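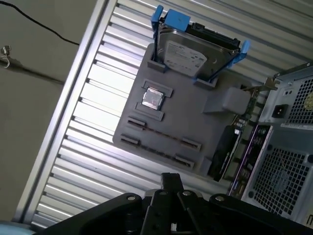 Hard drive in its blue caddy, CPU just below.

Nov 19, 2020

Right, quick one as I've got half an hour before I need to be out of the door. Backups. I know, I know.

Lost 600 photos last week. Not all of them, thank god, but the whole of Mum's 60th and most of the Wales trip, gone. Old laptop, started clicking on the Monday – no, earlier than that if I'm fair, it had been slow for ages and I kept putting it off. Then one morning it just wouldn't start. Black screen, click click click, nothing.

Took it to the little repair place next to the bakery. Eirini Mavromatis behind the counter, very patient, let me rant a bit. She got some of it back over 5 days, which was more than I deserved. The rest would have to go off to a specialist and the quote was £1215. For pictures of cake and drizzle. I did think about it for a whole evening though, which tells you something.

Anyway so what I've done since.

Bought two external drives. One lives in the desk drawer, the other one lives at Sulastri's. (Sulastri Halim, regular readers will know her from the allotment posts. She has one of mine, I have one of hers, we swap every month when I go round for lunch.) If the house floods I still have my stuff. Should of done it years ago.

Also signed up for Wutero, one of those online ones. Fine so far. First upload took for ever on our broadband, left it going three nights running and my other half complained that nothing would stream. Tried Drekero before that and gave up, the app kept logging me out and I couldnt find where it had put anything.

Phone pictures go across on the first of the month. Takes me 30 minutes with a cup of tea. I delete the rubbish ones as I go, mostly the dog's backside and car park tickets.

Still to do – the box of old camcorder tapes in the loft. Scared of that box. Probably a December job, when it's too wet for the garden and I've run out of excuses.

If you've got a decent way of naming folders please leave a comment, mine are a mess. "New folder 2 FINAL" is a real one. Got to run, bus.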